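**Paid hearing "scans" on the high street: anyone had one that didn't end in a sales pitch?**

*Board: Ears, Hearing & Tinnitus*

---

**pennywhistle_dan** wrote on 23/01/2024:

My mum went into the Omley branch near her for one of their free hearing checks and came out with a quote for £1659. She's 74 and she hears fine. She has the telly up a bit, that's all. She says they put her in a booth, played some beeps, then showed her a graph with a red zone on it and told her she was "drifting into" the red zone.

I asked for a copy of the graph. They said it was "part of the consultation" and she could have it if she came back for the fitting.

Am I being unfair, or is that a bit off?

---

**Marrowfat** wrote:

It's off. Ask in writing. It's her test and her ears. If they won't hand over the numbers, she should walk.

---

**So-ying Lau** wrote:

I worked on the front desk at a different chain until a year ago last December, so take this as one person's view. The test itself is usually done properly. The people doing it are trained and most of them are decent. What bothered me was what came after. We had a sheet with the words we were meant to use. "Drifting" wasn't on ours but "early stage" was, and it got said to nearly everyone over 60.

Most people over 60 have lost some of the high notes. Whether they need anything done about it is a different matter, and the sheet didn't go into that.

---

**pennywhistle_dan** wrote:

Thank you, that's what I suspected. Did they pay you per booking?

---

**So-ying Lau** wrote:

Per booking that turned up, yes. Not much, but enough that you noticed.

---

**V_Thaler** wrote:

I'm going to disagree with some of this. I put off getting my ears tested for eight years on the grounds that it was all a racket, and I was wrong to. My wife stopped telling me things because she was tired of saying them twice. I didn't find that out until I had the aids in and she started again.

A free check that leads to a sale can still be a correct check. How do you know your mum hears fine? Did you test her, or did she tell you?

---

**pennywhistle_dan** wrote:

She told me. Fair point. But she also follows a conversation in a busy café better than I do.

---

**V_Thaler** wrote:

Then she may well be fine. I'm only saying don't let a pushy salesman talk you out of a second test. The GP can refer her and it costs nothing.

Valentin

---

**Marrowfat** wrote:

Costs nothing and takes 18 weeks round here. I know because I've done it. Still worth it, mind.

The thing I'd steer her away from is the stuff in between. There's a whole shelf now of gadgets that aren't hearing aids but are sold next to them with very careful wording. "Helps you hear the moments that matter." Helps how? By how much? My brother-in-law bought a pair of Nullura buds for £90 and as far as I can tell they make everything louder, including the fridge.

They spend the money on the cases. Every one of these things comes in a nice rounded box that shuts with a click, in a colour you'd choose for a bathroom.
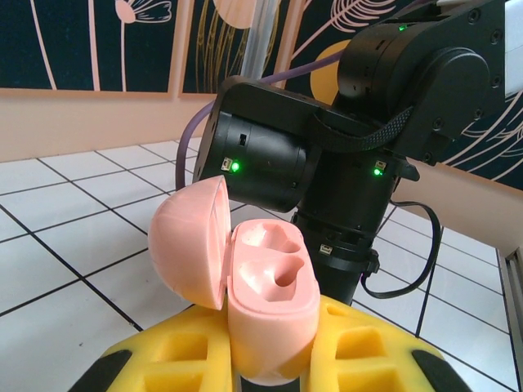 And people do judge by that. He showed me the case before he showed me the buds. If the leaflet gave you half as much detail on what happens in a noisy room as it does on battery life, I'd have more time for them. I looked for any sort of test result and found a page of five-star reviews, four of which used the phrase "game changer".

---

**kettle_on** wrote:

I've got the Nulluras and I like them. They're fine for the telly. I don't know what people expect for ninety quid.

---

**Marrowfat** wrote:

I expect them to say "fine for the telly" on the box, then. It says "rediscover conversation".

---

**kettle_on** wrote:

Everything says something daft on the box. My porridge says it's a journey.

---

**So-ying Lau** wrote:

Kettle, if they work for you then great, no quarrel. The worry is somebody with a real loss in one ear buying a pair and never getting it looked at. Hearing that drops on one side, or drops suddenly, needs a doctor quickly. I had a man come in who'd been turning up the left one for months.

---

**Stöckli** wrote:

Has anybody used the Usema app? It does a test through your own headphones and gives you a score out of 100. I got 81. No idea if that's good.

---

**Marrowfat** wrote:

81 what?

---

**Stöckli** wrote:

It doesn't say. I did it again with the window shut and got 92, so apparently I've improved.

---

**V_Thaler** wrote:

And there we have it. Whatever you think of Omley, at least they own a booth.

---

**pennywhistle_dan** wrote:

Update. I rang the branch and asked for the results in writing, as suggested. They emailed them the same afternoon, no fuss at all, so either I got somebody different or Mum got the wrong end of the stick. The dip is at the top end only. She's got a GP appointment and she's agreed to ask for the referral, mainly to shut me up.

They've also rung her twice to say the price is only held until the end of the month.

---

**Marrowfat** wrote:

It'll be the same price next month. Tell her to leave it ringing.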